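Bilano Unveiling Curtain, freestanding, with cord

Equipment for public offices > Openings and ceremonies > Curtains

Price: £386 including cord, weights and carry bag
Plaque not included. Dignitary not included.

Sooner or later every town hall has to hide a plaque for twenty minutes and then show it to people. For years the usual answer was a tablecloth and some tape, and the usual result was a mayor tugging at a tablecloth while the local paper took pictures of it. The Bilano does the same job with a rail and a proper pull cord. It stands on its own legs, so it can go in front of a bridge, a bus shelter or a wall that is still waiting for its second coat of paint.

The curtain opens from the middle. A minister who pulls too hard will get an open curtain, and so will a minister who pulls too gently, as long as he keeps going to the end of the cord. We've moved the cord to the right-hand side after a number of letters on the subject. Left-hand cords can still be had on request and cost the same.
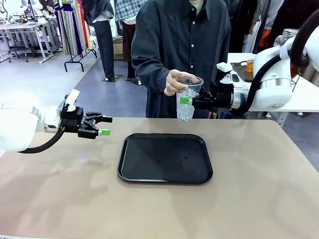
Kirsten Baldursdóttir wrote to us that her council had used the old model for a road resurfacing that was opened by one deputy leader and then opened again by the next, and that the only thing needing attention between the two was the name on the plaque. She asked whether we could supply a plaque with a removable name strip. We can (see Accessories), though we'd ask buyers to check their own rules on it first.

What you get

Width of opening: 900 mm
Weight: 8 kg without the base weights
Height: adjustable, with a locking collar on each leg
Curtain: polyester velvet, lined, flame retardant
Colours: burgundy, navy, bottle green
Base weights: fill with sand or water on site
Guarantee: 3 years on the frame, none on the fabric if it has been left out overnight

Burgundy sells best. Bottle green tends to go to parks departments. We dropped the blue-and-yellow version when the party that had ordered most of them lost the council in Dumance, and the remaining stock went for theatre use.

Putting it up

One person can do it, two will do it faster, and a full delegation will take most of the morning. Open the legs, fit the rail, hang the curtain, then run the cord through both rings and pull it a few times before anyone arrives. Please do pull it. Most of the calls we get on the day of a ceremony are from people who have threaded the cord through one ring. In wind, fill the weights completely. The curtain opens very nicely by itself in a stiff breeze, usually during the second speech.

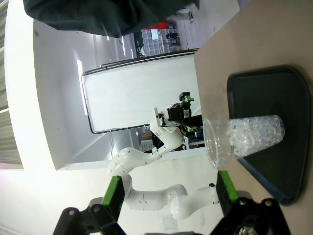 Is there any way of locking the thing shut until it's wanted? Ruairi Leckie asks, having watched a school extension unveil itself to an empty car park. Yes. A small clip on the back of the rail holds both halves together, and has to be taken off before the cord will work. We suggest writing down whose job that is.

Accessories

Removable name strip for plaques, brass effect
Spare cord with tassel
Sign reading OPENING SOON, also in a weatherproof grade for longer projects
Skov lectern, matching finish, shelf deep enough for a speech of any length

Hire and delivery

The Bilano can be hired from our Cernatport depot, by the day or by the week. Hire curtains must come back dry and with the clip. If the opening is put off, tell us before noon on the day before and we'll move the booking without charge, as often as the project requires. Our longest-running booking has been moved every January and remains open.

For orders and left-hand cords, ask for Gilmar Fontes. Plaque wording should be sent to Asger Hedegaard in writing, with the spelling of all names confirmed by the office concerned.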